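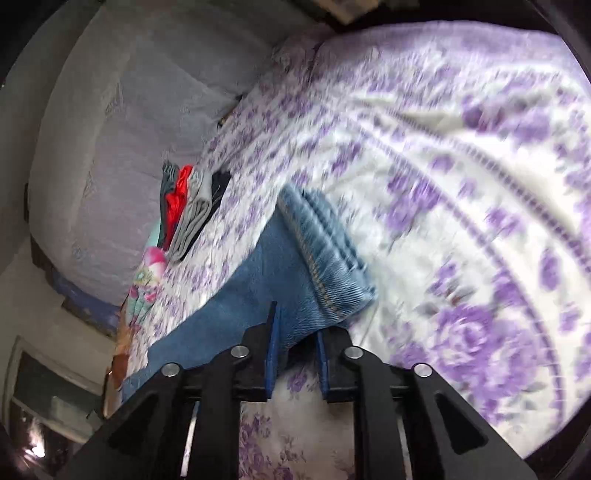 Figure 2. The hand-held gripper over a pair of folded jeans on a bed. Strips of blue padding line the inner faces of the two fingers.

3. Building the Hand-Held Gripper

3.1 Design goals

The gripper, which we call Belay, was built in a shared workshop with the tools found there: two desktop 3D printers, a drill press, and a bench vise. We wanted a device that one person could assemble in an evening and repair without sending parts away. It also had to be light enough to hold over a bed or a table for a full recording session, and its fingers had to match those on our robot arm closely enough that a grasp made by hand could be repeated by the arm.

An earlier version, Gerent, met the weight target but had a single-pivot linkage. Its fingers changed angle as they closed, so thick fabric was pushed forward out of the grasp before it was held. Gerent was retired in July and its handle was reused.

3.2 Frame and linkage

The frame is printed in matte black plastic. Each side has triangular cutouts, which reduce print time and leave the linkage open for cleaning. The first side plates were solid. They were stiffer than needed and made the front of the tool heavy, and users let the fingertips drop after a few minutes.

The two arms converge toward the fingers and turn on metal pivots with round caps. Thin metal rods run inside the open framework on the left and right. We cut the rods by hand and filed the ends. Rods that were cut long by as little as 2 mm caused the fingers to bind near full closure, and we now cut all rods against a stop clamped to the bench.

Pivot fit took more attempts than any other part of the build. Holes printed at final size came out tight and uneven. Holes printed undersized and then drilled gave a smooth turn on both printers. We tighten each pivot until the arm no longer falls under its own weight, then back it off slightly. A thread-locking compound was tried on one unit and abandoned after it crept into the joint and stiffened it.

3.3 Fingers and padding

The fingers are narrow so that they can enter a fold or slide under a hem. Bare printed plastic slipped on satin and other smooth fabrics. We tested 4 padding materials, all cut from sheet stock and glued to the inner faces. Two peeled at the tip during the first day of use. A third held well but was sticky enough that light garments stayed on one finger after release. The blue padding was kept. It is replaced when the edge at the tip begins to lift.

Padding thickness affects calibration. With the pads fitted, the fingers meet before the linkage reaches its end stop, and the closed position must be recorded again each time a pad is changed. We skipped this step in an early session and had to discard the width readings from it.

3.4 Trial use on clothing

Belay was tried on folded and unfolded clothing in a bedroom, with a bed as the work surface. We chose a bed over a table for two reasons. Laundry is commonly folded there, and the soft surface gives way when the fingers press down, a condition our workshop bench does not provide.

Each of 23 recordings covered one garment, starting with the fingers open and ending with the garment released. In 11 of them the user was asked to work only from a folded edge. Denim was the hardest material. A folded hem is several layers thick at the seam, and the fingers must be opened wide and lined up across the layers before closing. When the approach was at an angle, one finger caught the top layer and the other pressed into the bedding. Users learned to correct this by tilting the wrist, but the same correction was difficult for the arm, whose last joint has less travel in that direction.

Patterned bedding caused a separate problem. Our fabric segmentation step, taken from the Nuderberg pipeline, was tuned on plain backgrounds and often joined part of a printed bedspread to the garment lying on it. Raising the edge threshold helped with dark garments and made light ones worse. We left the default value in place and corrected the masks by hand.

3.5 Wear and repair

The printed parts showed no cracks at the end of the trials. One pivot had loosened and one pad was replaced. The base of the handle, where the palm rests, had a rough layer line that users complained about, and it was sanded between sessions. The parts list and print settings are kept with the other Ornarmont project files, along with the drilling sizes for both printers.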